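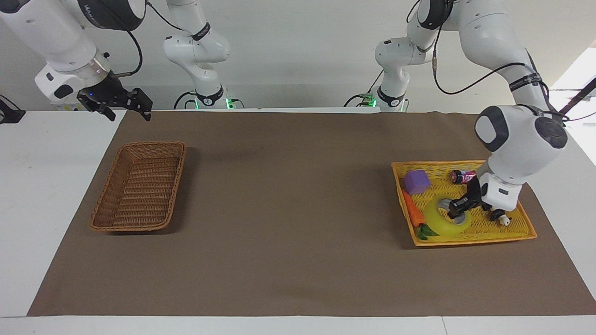

*A woven basket and tray on a brown work mat.*

# Setting Feed Roller Pressure on a Stationary Drum Sander

This guide applies to the open-end and closed-frame drum sanders in the Wengate training shop and at the Malthorpe annex. It covers the adjustment of feed roller pressure only. Conveyor tracking and drum alignment are treated in separate guides and should be completed first.

## Before you begin

Disconnect the machine at the wall and lock the plug. Open the top cover and allow the drum to come to a complete stop. Remove the abrasive wrap if it is worn or glazed. A loaded wrap produces many of the same symptoms as poor roller pressure, and the two are often confused.

You will need:

- a 4 mm hex key and a pair of open-end wrenches
- two hardwood test strips of equal thickness, planed on both faces
- a steel rule or feeler gauge set
- a soft pencil

Both test strips should come from the same board. Softwood compresses under the rollers and should not be used for this purpose.

## Recognizing incorrect pressure

Too little pressure allows the workpiece to slip on the conveyor. The stock hesitates, and the drum leaves a burned band across the face. In more serious cases the board may be thrown back toward the operator.

Too much pressure causes snipe, a shallow hollow near the leading or trailing end. On boards under 28 inches long, this hollow may take up a good part of the usable length.

Uneven pressure pulls the board to one side as it feeds. Confirm that the conveyor belt is tracking correctly before you attribute this fault to the rollers.

## Procedure

1. Place one test strip under each end of the infeed roller and lower the head until the drum just touches both strips. Turn the drum by hand to check.
2. Note the position of each spring screw. Mark the screw and housing with a pencil line.
3. Loosen the lock nuts. Back each screw out until the spring is slack, then turn it in until resistance is first felt.
4. Turn both infeed screws clockwise by one full turn. Repeat for the outfeed roller, using three-quarters of a turn.
5. Tighten the lock nuts while holding the screws still.
6. Raise the head, remove the strips, refit the wrap and close the cover.
7. Restore power and feed one strip at the slowest conveyor speed, taking a very light pass.

If the strip slips, increase the infeed pressure by a quarter turn on each side and test again. If snipe appears, reduce the outfeed pressure by the same amount. Always change both ends of a roller together – a single-sided correction will usually have to be undone later.

## Recording the adjustment

Enter the final screw positions in the machine log, with the abrasive grit in use and your initials. Settings should be checked again after 41 hours of running time, and whenever the conveyor belt is replaced.

Questions about the Skinmont bench models, which use a different spring arrangement, should be directed to Andri Gasser. Log sheets are available from Noreen Mirani at the tool counter until 8 in the evening.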